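4.3 Loss of footing on the step platform

The most serious fault in the bedroom trials came from the foot contact estimate. The Zavix controller decides that a foot is loaded by comparing ankle torque with a fixed threshold, which we had tuned on a flat laboratory floor. On the step platform, the robot often set its sole down with only part of it supported. The torque still passed the threshold, the controller shifted weight to that foot, and the pelvis rolled toward the unsupported side.

We ran 100 step-up attempts in the Brallotbridge room. The fault occurred in 5 of them. In two cases the robot came down against the mattress before the operator could cut power — the emergency stop was pressed in both, but the legs had already gone slack. Neither fall damaged the actuators. Figure 6 shows the robot at the platform, with the bed on one side and the clothes rack on the other.

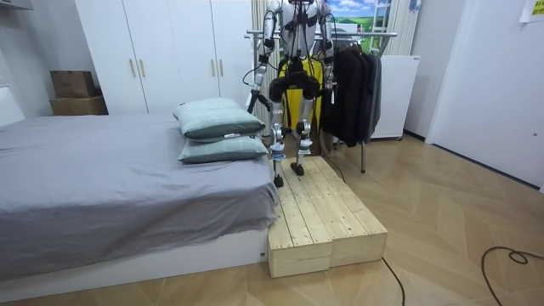
Figure 6. The humanoid with one foot on top of the pine step platform. The two boxes stand side by side next to the bed, and their tops are just lower than the mattress.

4.4 Changes made after the falls

We replaced the single threshold with a check on the center of pressure. A foot now counts as loaded only when the estimated center stays inside the sole outline for the whole of the transfer phase. If it leaves the outline, the robot moves its weight back to the rear foot and holds still.

The operator procedure also changed. Prajapati and Tomar, who ran the first trials, had stood together at the control desk. One operator now stays within reach of the stop button and does no other task during a step. Cables on the floor are checked before each run, although the logs gave no sign that a cable played a part in any of the five faults.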